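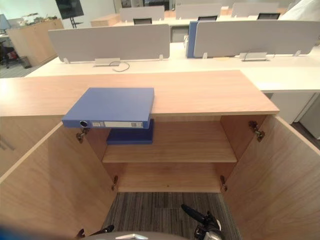
**How long does it take to sort out an office binder cabinet?**

One evening is plenty for a small two-door cabinet. I cleared and reset mine between dinner and 8, with tea breaks.

I love this job! It's cheap, it's quick, and the next time someone wants the Plultwood lease you can put your hand on it in seconds. My method started with Mererid Wynne, who kept the files at Tapsell when I was new there, and I've fiddled with it ever since.

## What you need

- Ring binders or lever-arch files (pick two colors that are easy to tell apart)
- A pencil and a fine black marker
- Spare spine labels
- A box for shredding

## Step 1: Open both doors all the way

Swing them right out to the sides so you can reach the back corners. Then take everything off the shelf and out of the bottom and wipe the wood down with a barely damp cloth. Let it dry before any paper goes back in.

## Step 2: Check the floor

Paper clips, staples and those tiny punched circles get everywhere, so I always go over the floor before I start stacking anything on it. A flashlight held low helps a lot. Carpet is the worst for hiding them, and black bits like the ones that snap off old desk trays are easy to miss too. Vacuum once now and once at the end. 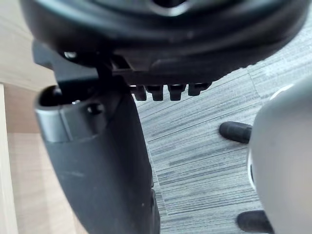
Punched paper is where most people lose their evening. My limit is 500 sheets to a binder, and if the rings won't close without a squeeze, I split the contents and start a second one. Do the splitting down on the floor, where there's room to spread out; carpet like this is kind to your knees, and you can fan out the whole year in rows. Put a divider in every 20 sheets or so while you're down there and you'll thank yourself in November.

## Step 3: Give each color a job

Blue is for anything still moving, and navy is for things that are finished but have to be kept. Our Clundedance paperwork went from one to the other last spring and it felt wonderful!

1. Pencil the title on the spine label first, then ink it once you're sure.
2. Lay the current binder flat on the cabinet top with its spine toward you, and the finished one flat on the shelf inside.
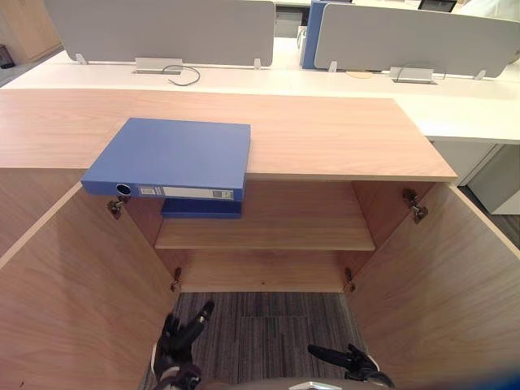
3. Keep the bottom compartment clear for now. New binders will find their way there soon enough.
4. Tape a short contents list inside the left door.

## Step 4: Close up

Slide anything that's sticking out over the front edge back onto the top, then shut the doors slowly. If one rubs, look at the hinges before you push harder.

Questions are welcome in the comments, especially about labels, which I could talk about all day!

Ngaio Halliday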